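Robotics club, week five

April 4, 2023

We moved on to soft objects this week. Until now the club has worked with blocks and cups, and the students had gotten used to things that keep their shape. Nazma Sivakumar brought in a bag of kids' winter clothes from her sister's house, and we spent both hours on gloves.

The task was to pick up one glove, hold it for a moment, and set it down next to its pair. Shafiq went first and kept grabbing the cuff, so the fingers dragged across the table. Kumudini closed the jaws farther up, near the thumb, and had less trouble. After that most people copied her. 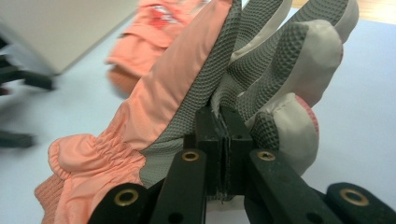

Do you need to know how to program to join?

Most of our members had never written a line of code when they started. The first 2 meetings are all hands-on, and Mizanur teaches the basics of Python after that.

We also started keeping a proper log. Our count now stands at 535 recorded tries for the year, and 893 is the goal before the summer break. I picked that number because it is what last year's group finished with. Lorena Valdebenito is in charge of the spreadsheet, so please give her your sheets before you leave the room.

The grippers need new screws in a couple of places. I have ordered them and they should be here by the next meeting. We will stay on gloves for one more week, then try socks and a knit hat. New members can still sign up now, or wait until we start over in September.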